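Tea tables for meeting rooms: your questions

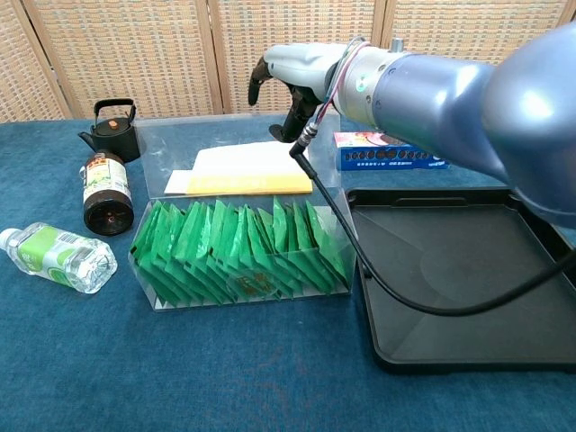
Piltance hires out tea tables for meetings, open days and small functions. Each one comes with a felt cloth, a teapot, a tray and a box of tea, and you supply the kettle and the water. The tea box is clear acrylic with an open top, so guests can see the green foil sachets in the front part and help themselves, while the part behind takes paper and a notepad. The answers below cover what we are asked most often.

How many sachets will I need?

Allow 3 per person for a full day and fewer for a morning. We send sachets in cartons of 200 and you pay for the whole carton once it has been opened. Unopened cartons can come back with the table.

Can I use my own tea?

Yes. Flat foil sachets stand up best in the box. Paper bags without a wrapper tend to slump and pick up the smell of whatever is next to them, so keep those in a tin with a lid.

What is the paper for?

Most people use it for notes or for a list of who wants what. Leave it out if you need the space – the back section will take sugar sticks or wooden stirrers instead.

Is the cloth washable?

Sponge it with cold water and let it dry flat. Please do not machine wash it. Felt shrinks, and a cloth that no longer fits is charged at £19. Tea stains come out fairly well if you get to them the same day.

How do I look after a cast-iron teapot?

Rinse it with hot water, wipe it and leave the lid off until it is dry. No washing-up liquid and no dishwasher. Never put it on a hob. The handle gets hot, so put a cloth next to the pot for guests.

Where should the tray go?

Beside the tea box, on whichever side people arrive from. It is meant for cups. Used sachets should go in a bowl, as they leak and the tray is awkward to carry when there is liquid in it.

Do you deliver?

We deliver free within Rirside. Outside that area, collection is from the Riveo depot. November fills up early, so book ahead if you can.

What does it cost?

A week's hire is £179, including one carton of tea. Single days are priced on request.

Comments

teatime_dot: Does the lid of the pot stay on when you pour? Ours at work doesn't and I've had it land in a cup.

Dong: Hold the knob with a cloth. We had one for a training week and it was fine after that. Sachets ran out on day four though.

meadow22: Can you hire just the acrylic box? Couldn't find a price for it.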